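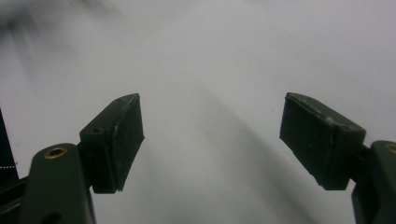
浅灰色台面上的黑色橡胶印用什么擦？
先用40度温水加一点中性洗涤剂，软布顺一个方向擦。擦不掉的再用干净的白橡皮，最后才轮到异丙醇，先在不起眼的角上试一下。

2025年4月28日
地点：Raltcombe 二层，里间
记录：Ngaio Ashby
一起干活的：Sohail Memon，上午；Ibrahim Jibrin，下午

今天主要弄浅灰台面。去年10月换的这批面板，颜色是大家一起挑的，当时的理由是小零件掉上去看得见。确实看得见，灰、橡皮屑、胶印也都看得见。Ebere 上周在邮件里问能不能干脆铺一层垫子，我的意见是先把面板本身弄干净，弄清楚哪些是脏、哪些是真的磨坏了，再谈垫子。

先记痕迹的种类，之前大家都统称“黑印”，其实处理方法不一样。

一种是橡胶留在表面上的薄层，黑色或深灰，手指横着摸过去稍微有点涩，指甲能刮起一点。这种基本都能去掉。

一种是金属蹭的，颜色偏亮，斜着看有反光。黄铜件拖过去的带一点黄，钢件的发灰。洗涤剂没用，白橡皮能去一部分。

还有一种是面板自己的划伤，摸得到沟。里面积了灰所以显黑，洗完以后变浅，但沟还在。这种不要使劲擦，越擦旁边越亮，反而更显眼。

上午的做法

台面清空，东西按原来的位置放到推车上。Sohail 用吸尘器走了一遍，包括面板和墙之间的缝。缝里吸出来的主要是塑料碎屑，还有一颗M3螺丝。先吸后擦，上次直接上湿布，碎屑在布底下拖，角上那几道弯的细痕就是那么来的。

温水加洗涤剂，微纤维布，拧到不滴水。从里往外擦，每擦一段翻一面。窗户那一半擦完干净了大半。剩下的印集中在台钳右边，是平时放橡胶块和垫脚的地方。

白橡皮：Sohail 从办公室抽屉里拿的旧橡皮一开始不行，表面已经脏了，擦上去一片灰。切掉外面一层以后好用。橡皮屑要马上扫走，压在手底下会再印回去。

Tanoli 的密胺海绵也试了，效果快，但是擦过的地方光泽变了，顺光看不出，逆光是一块哑的。只试了靠墙角巴掌大的一块，后面没有再用。请大家也别用在台面上，水槽可以。

异丙醇：蘸在棉片上，不要直接往台面倒。边上封条附近没有擦，封条的胶怕这个。窗边那个角先试，停了一会儿看，颜色没变化，才往中间做。台钳右边那几道老印擦了两遍，淡了很多，还能看出来一点影子。Sohail 认为那是橡胶里的油渗进面板了，我不确定，也可能只是压得太久。留着，下个月再看。

Trerkeo 的去胶剂没开。Abdelghani 说在他以前的车间用过，味道大，要开窗，而且漆面会起皱。我们的面板不是漆面，但手上也没有面板厂家的说明，先不冒这个险。瓶子放回化学品柜下层，标签朝外。

下午：橡胶块和垫脚

台面擦干净了，橡胶件不处理的话过几天又是老样子，所以下午和 Ibrahim 把抽屉里的黑橡胶块全翻出来看了一遍。

表面发白的，先分清是灰还是磨损。湿布擦一下，干了以后不再发白就是灰。干了还是一道浅色的，多半是磨毛或者刮伤，擦不回去。我之前一直以为发白就是老化，扔过几块，现在看有点浪费。

老化的判断还是靠弯一下看。弯的时候表面出细裂纹，或者指甲掐下去不回弹，就不要了。边角缺一点的不影响使用，缺口如果有毛边，会掉渣，Ibrahim 用2,000目的水砂纸沾水轻轻带了几下，冲干净晾着。他建议以后领出去之前都过一遍，我觉得没有必要，看到毛边再弄就行。

清洗也是温水加洗涤剂，旧牙刷刷孔里和棱上。橡胶不要用异丙醇泡，擦一下可以，泡会发硬。上次谁把一盒垫脚整盒泡在里面过夜，后来全部发脆，盒子上我已经写了“勿泡”。

洗完平放在无纺布上晾了2小时，翻了一次面。不要直接晾在灰台面上，湿橡胶压着最容易留印。也不要放暖气上。

滑石粉：Ebere 主张收起来之前拍一层，防止互相粘。我不太赞成，拿出来用的时候一手白，台面上也是。折中的办法是块和块之间隔一张牛皮纸，先这么放着。盒子放在293号柜，以前那个敞口托盘不用了，敞着最容易落灰。

铜螺母的孔

顺便清了带铜嵌件的塑料件。孔里有灰和胶屑，用木牙签转着带出来，再吹一下。不要用钻头去通，Ibrahim 试过一次，螺纹口刮花了，螺丝进去发涩。铜件表面发暗不用管，能拧得顺就行，擦亮了过一阵还是会暗。

嵌件松的：拧螺丝的时候铜圈跟着转，就挑出来单独放，等重新热压。今天挑出来的在窗台的小纸盒里，盒盖上写了日期，不要混回去。深绿色那种塑料加热以后边上容易鼓一圈，烙铁温度要比平时低一档，鼓出来的用刀片趁温的时候削平。这一条是 Abdelghani 教的，我还没有自己做过，下次做的时候叫他来看着。

台面以后怎么用

橡胶件不要长时间直接压在台面上，用完收回盒子，或者底下垫纸。
推东西的时候抬起来挪，不要拖。
收工用干布带一遍就够了，每次都用水没有必要。
发现新的黑印当天擦，用白橡皮。橡皮放在左边第一个抽屉，专用，不要拿去擦铅笔。
记号笔、胶水、切割都到木台子那边去做。

垫子的事：Norkico 有一种浅灰的薄垫，Ebere 要了样片，还没到。到了以后放在台钳右边那块试，就盖在老印上面，看会不会卷边、会不会跟橡胶粘。如果垫子自己也吃印，那就没什么意义了，最多是换起来方便一点。深色垫子我不想要，小螺丝掉上去要找半天。

没弄完的

靠门那一侧的立面还没擦，那里有鞋蹭的印，不急。
台面和墙之间的缝应该打一条胶，颜色要配，等问过房东再说。
微纤维布洗了挂在水槽上面，别跟擦油的那几块混。擦油的剪过一个角。
洗涤剂快用完了，Sohail 去补，要无色的，上次那种带颜色的会在封条边上留一圈。

Ibrahim 走之前又看了一眼台钳右边，说干透以后比刚擦完的时候明显。我侧着看也是这样。明天上午光线好的时候再看一遍，如果还明显，就用异丙醇再做一遍，只做那几道，周围不碰。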